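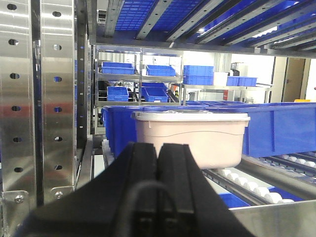

Pink container, with blue bins behind.

Illow opened its Lorente store to trade visitors in October, a few weeks ahead of the public opening. I went with a group of suppliers and small retailers from our buying association. We were let in at 9:30 a.m. and were out again a little after 1 p.m., with a break for coffee in what will be the customer seating area.

The store is the chain's first in Lorente and replaces a furniture showroom that had been closed for several years. Illow kept the outer walls and the loading doors and rebuilt the rest. The entrance has moved from the north side to the corner nearest the bus stop. Visitors who knew the old building mostly parked in the wrong place and had to walk around.

Jericho Mangubat, the store manager, led our group. He came from the Sadora store, where he ran grocery and then the whole floor, and he compared the two often. Sadora is bigger and carries a lot of garden and seasonal stock. Lorente will carry food, cleaning products, paper goods, pet supplies and a short aisle of kitchen items. He said the opening range is 1,445 products and that he expects to drop some of them by spring.

We started in produce. Loose fruit and vegetables are on low tables, with the scales at the end of each table instead of at the registers. Customers weigh and label their own. Sadora changed to this last year, and Mangubat said the lines at the registers got shorter but the number of wrongly labeled bags went up. Lorente will have a staff member standing in produce for the first month to help. After that it depends on how people get on with it.

The main aisles are wide enough for two carts and a pallet jack. Shelf heights are lower than in the chain's older stores, and the top shelf is used for stock customers can reach. Several people in our group asked where the extra stock goes. Most of it stays in the back room, which means more trips to the floor during the day. Illow has planned for 6 filling rounds between opening and closing. At Sadora there are 4.

Price labels are paper. One of the retailers asked about electronic ones and was told the company looked at them for this store and decided to wait. Unit prices are printed larger than on the old labels, which I thought was a real improvement. I could read them from the far side of the aisle.

Chilled food takes up the back wall. Milk and eggs are at the left end and prepared meals at the right, close to the registers, for people coming in at lunch. The cabinets all have doors. They were running on the morning we visited but had only been partly filled, so it was hard to judge how the section will look. The deli counter is supplied by Prullari, which also supplies Sadora with cheese and cooked meats. The counter itself is short, and most of the range will be sold prepacked.

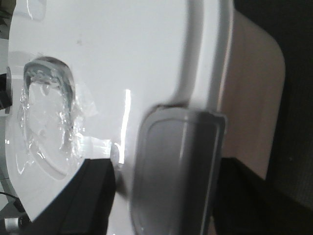 Clear plastic wrap on a white tray.

Lụa Diệp, who is in charge of waste and returns for Illow, talked to us over coffee. Her part of the visit was the one I had come for. Unsold bread and produce will be marked down twice, first at 4 p.m. and again in the last hour. Anything still fit to eat after closing goes to a food pantry in Lorente under an agreement signed over the summer. The pantry has 549 households on its list and collects every morning before the store opens.

She was asked whether two markdowns train customers to wait for the second one. Her answer was that some do, and that at Sadora the amount thrown away still fell. She did not have a breakdown by department with her and offered to send one to the association. I will pass it on when it arrives.

On packaging, she said suppliers will be asked to take back their own crates, and that cardboard will be baled on site and picked up with the return loads. Small suppliers who deliver in mixed boxes can go on doing so until next summer. After that they will need to use a standard crate size. Two of the bakers in our group were unhappy about this. The crate hire is charged per delivery, and for someone bringing in a few dozen loaves it takes a noticeable part of the margin. Diệp wrote down their details and said the charge for small loads was still being discussed.

Deliveries from local suppliers will be accepted from 5:30 to 8 a.m. at the smaller of the two doors. The larger door is for the company's own trucks. Drivers sign in at a window beside the door and do not come through the store. There is room for a van to turn, but a longer truck would have to back in from the street.

We finished at the registers. There are staffed lanes on the left and self-checkout on the right, with the service desk between them. The desk handles returns, gift cards and bottle deposits. Mangubat said hiring was nearly complete apart from evening register staff and one baker.

Suppliers who want to be considered for the local range should write to the Illow buying office with a product list, case prices and proof of insurance. Samples should be sent only on request. The next review of local products is planned for February, and the Sadora store will be included in it.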